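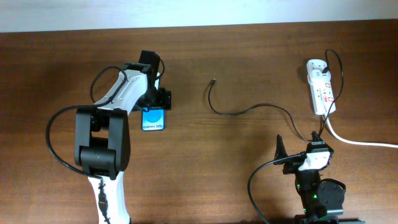 **Rukbridge Makers & Menders — Household Tips Page**

Looking after a wooden table you use every day

My mum had one rule about her kitchen table, and it was that you wiped it before you sat down and again when you got up. I grumbled about it for most of my childhood, and now of course I do exactly the same thing (and say it in exactly the same tone of voice, according to my kids). A good wooden table will put up with homework, pastry, bike parts and glue, as long as you give it a bit of kindness along the way.

Since so many of us are at home and using our tables for absolutely everything, I've gathered up what's worked for me over the years.

### The daily wipe

Use a soft cloth, wrung out until it hardly feels damp, and go with the grain. If there's grease, add a drop of dish soap to a bowl of warm water, then go over it again with a clean damp cloth and dry it straight off with a tea towel. Please don't let the water sit! I've seen more tables spoiled by puddles than by anything sharp.

Skip the spray polishes with silicone in them. They look lovely for a day or two, but they leave a film, and if you ever want to re-oil or refinish the top you'll be cursing that colourful little can.
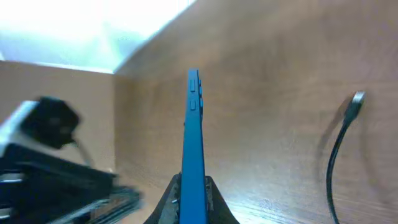
*Blue phone, side on.*

### White rings and cup marks

A cloudy white ring usually means moisture has got into the finish and hasn't reached the wood, so there's hope. Leave it overnight first, as quite a few fade by themselves. If it's still there in the morning, lay a clean, dry cotton cloth over it and pass a warm iron across — no steam, low heat, a few seconds at a time — and lift the cloth to check after every pass. I did this to my sister's sideboard with my heart in my mouth and it came up beautifully.

Dark rings are another matter. Those have generally gone into the timber itself, and you're looking at sanding, or else a nice big fruit bowl.

### Fine scratches

Rajkumari Nautiyal put me on to the walnut trick years ago. Rub half a shelled walnut along the scratch, let the oil sit for 5 minutes, then buff with a soft cloth. It's best on mid-brown and darker woods, and do keep it well away from anyone with a nut allergy.
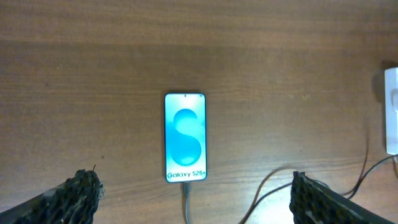
For deeper ones I go to a wax filler stick, a shade darker than you'd think. Warm it in your fingers, press it in across the scratch, scrape off the extra with an old plastic card and buff. Try it underneath the table first, where a wrong colour won't bother anybody.

### Oil or wax?

If water soaks in and darkens the wood, it's probably oiled or bare and would love a fresh coat. If it beads up, leave well alone and just keep it clean. I oil mine every August, three thin coats with a day between each, and I wipe off far more than I put on. One thick coat goes sticky and stays sticky. 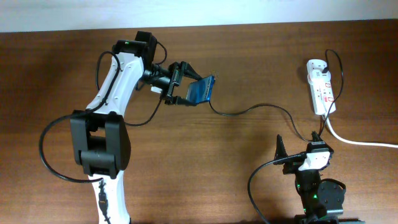 Oily rags need proper care, too. They can heat up and catch fire all on their own if they're left in a heap, so spread them flat outside to dry, away from anything that burns, before they go in the bin.

And if your table has a wobble, check the bolts under the top before you start folding up bits of cardboard. Mine had been rocking for two winters and it wanted half a turn with a spanner.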